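Workshop notes: flattening and refinishing the long table

The long table in the Rirnik Street reading room went back into use in October after a full strip and refinish. Several members have asked what was done, what was used and how the top should be looked after, so the details are set out below. Most of it applies equally to a kitchen or dining table at home.

Condition before work

The old finish was a film varnish of unknown make, applied thickly and probably more than once. It had yellowed, and had gone soft along the front edge where forearms rest. Skin oils do this to many older varnishes over time, and no amount of cleaning will bring the surface back. There were white rings from hot mugs, a patch of ink near one end, and a shallow cup across the width that could be felt with a straightedge but was hard to see.

The cup was the larger problem. A wide wooden top moves with the seasons, mostly across the grain and hardly at all along it. The underside of this one had never been sealed, so it took up moisture faster than the top face did. The screws holding the top to the rails had also been driven tight through round holes, which left the wood no room to move. Some of the distortion came out by itself once those screws were backed off and the top had sat on bearers for a few weeks.

Stripping and sanding

The varnish was lifted with a card scraper, working with the grain. Chemical stripper was kept for the softened strip at the front edge, where the scraper clogged. The residue was wiped off with mineral turps and the top left overnight with the windows open.

Sanding started at 80 grit, went to 120 and then 180, and stopped there for the machine work. The final pass was done by hand at 220 with a cork block, along the grain only. Pale, close-grained wood is unforgiving of swirl marks. They can be nearly invisible when the surface is bare and then stand out as soon as the first coat goes on. To find them, hold a torch almost level with the surface and look towards it. Two areas were taken back to 120 and redone after this check.

The ink was not fully removed. It had gone deeper than was sensible to sand, and a faint grey mark remains at the window end. Oxalic acid was considered and left alone, given the risk of a bleached halo around the spot.

Choice of finish

Three finishes were tried on the underside, where the test patches can still be found. Boiled linseed oil gave the warmest colour and was rejected for that reason, as the aim was to keep the top light. A hardwax oil gave a good feel and is easy to patch, but showed water spots after an hour under a wet glass. The third was Custov Clear Table Coat, a water-based product in satin, and this was the one used.

Four coats went on the top face, with a light rub using a fine grey pad between coats. The underside had two. The tin allows recoating the same day in warm weather. The room was cool, so each coat was left until the following morning. Water-based finishes raise the grain on the first coat, and the surface feels rough when it dries. It needs only a light rub at that point, as heavy sanding will cut through at the edges.
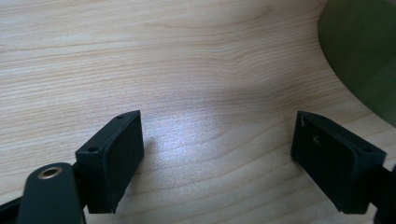

Pale wavy grain on the wooden tabletop, with overhead light reflecting off the smooth finish.

Sheen and lighting

Satin still reflects. Viewed across the surface towards a light fitting, the finish will show a bright patch and the grain under it will look washed out. Move a step to either side and the grain comes back. This is normal for a smooth film and does not indicate a fault in the coating. Readers who find the reflection tiring can shift along the bench or use a desk pad. A matte version of the coating is sold, but it tends to burnish where it is rubbed, and a study table will be shiny in patches within a year or two.

A cloudy area that stays in one place as you move is a different matter. It usually means moisture under the film, and should be written in the maintenance book with its distance from the nearest end.

Refitting the top

The round screw holes in the rails were replaced with slotted ones running across the width of the table. Six brackets from Adebisi Hardware were added along the long rails. The screws are firm but not hard down. Please don't tighten them further, even if a slight creak is heard in dry weather.

Care

Dust with a dry microfibre cloth. For marks, use a cloth wrung out in lukewarm water with a drop of dish soap, then wipe dry along the grain.

Do not use silicone spray polish. It gets into small scratches and causes craters in any later coat.

Do not use methylated spirits, ammonia window cleaner or the white foam erasers kept in the kitchen cupboard. The foam erasers are a fine abrasive and will leave dull tracks in the satin.

Mugs need a coaster. The coating was dry to the touch in hours but was given a full month to reach its hardness — tape and rubber feet can mark a new film well before then. Felt pads under lamps are fine if they are kept clean, as grit caught in the felt will scratch.

Small scratches can be left until the next maintenance coat. The plan is to look at the surface in five years, sooner if the front edge starts to feel tacky. A maintenance coat needs a clean, a light rub with a grey pad and one thin coat of the same product. No stripping is involved if it is done before the film wears through.

Leftover material

There is a part tin of the Custov satin on the lower shelf of the tool store, lid taped, for touch-ups on this table only. The leftover sanding discs are in the drawer marked Grivover, sorted by grit. The cork block belongs with them and should go back there after use.

The two side tables have the same old varnish and are next in line. They will be done one at a time so that there is always somewhere to sit.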